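Questions I Get About the Tea Swap

How does the swap work?

You mail me 40 grams of loose tea you like, I mail you 40 grams of somebody else's. I try to match people up by taste (smoky with smoky, flowery with flowery), but I'm one person with a kitchen scale, so sometimes you'll get a surprise!

Do I have to live in Ocampo?

Nope. It started as a few neighbors here in Ocampo, but these days plenty of the packets go out of town. If you're local, you can skip the postage and drop yours at the Coromico shop on the corner. They keep a basket for me behind the counter.

What does it cost?

Your tea and your stamp, that's it. Please put a return envelope in with your packet, already stamped. I forgot to mention that in the first round and paid for a LOT of stamps.
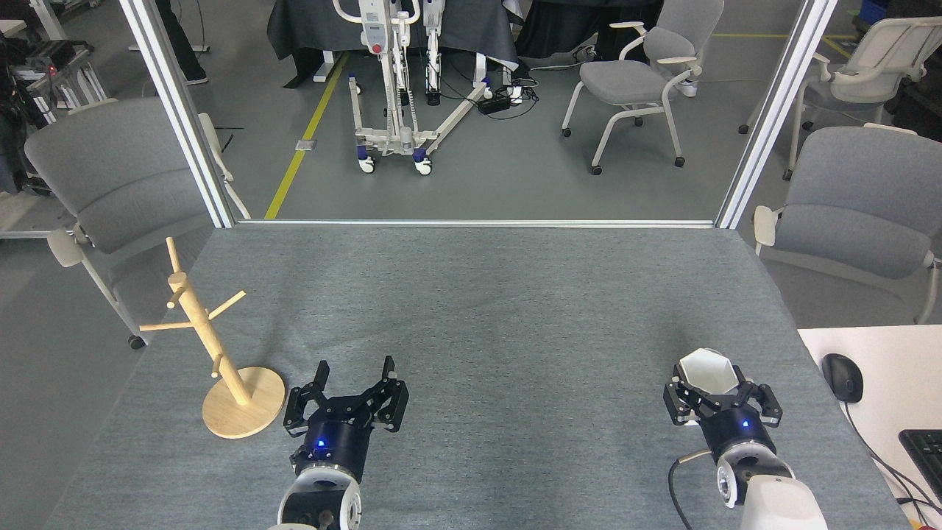
Can I send tea bags?

I'd rather you didn't, only because they pick up each other's smells so fast in the mail. If all you have is bags, cut them open and send me what's inside in a small zip bag. Label it! I once drank a mystery green for two weeks and I still don't know what it was.

Is herbal okay?

Yes, yes, yes. Mint, chamomile, rooibos, whatever you dried from your own yard. Just write down everything that's in it, since a few of us have allergies. If there are nuts anywhere near it, put that in big letters on the front.

How old can the tea be?

Black tea keeps pretty well, so a year is fine by me. Green goes flat quicker. If you open the tin and it smells like cardboard, drink it yourself or give it to your roses.

My water is really hard. Will everything taste bad?

Mine is hard too, and I use a plain filter jug and get on with my life. You'll see a film on top of black tea sometimes, and it's harmless. A squeeze of lemon clears it up, if you like lemon.

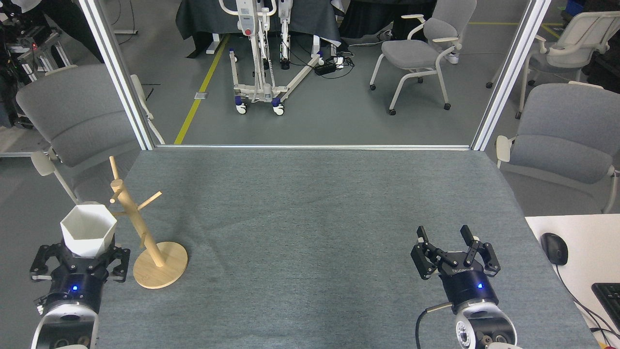 How do I know how long to steep what I get?

Every packet should come with a card saying how the sender makes it. Start there. No card? I go three minutes for black and two for green with cooler water, then taste it and decide. Oolong I keep pouring over until it gives up — five times, if it's a nice one.

Do you keep a list of what's been sent in?

I do, in a notebook, and it's a mess. I've been meaning to type it up since September. The one everybody asks about is the Stoditz smoked black, and I'm sorry, I have none left. If you have some, please send it!

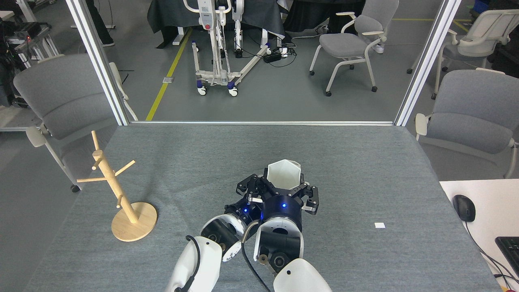 My packet never showed up. Now what?

Give it 20 days first, because the mail out here does what it wants. After that write to me at Box 1279, Plandura, and I'll send you something from my own shelf. (Yes, the box is in Plandura. Our post office ran out of them.)

Can I join twice in the same round?

Sure, if you send two different teas. Two return envelopes too, please.

When is the next round?

I'm taking packets now and I'll stop when the shelf is full. Tuck a note in with yours if there's something you really can't stand. For me it's licorice.

Last updated December 27, 2023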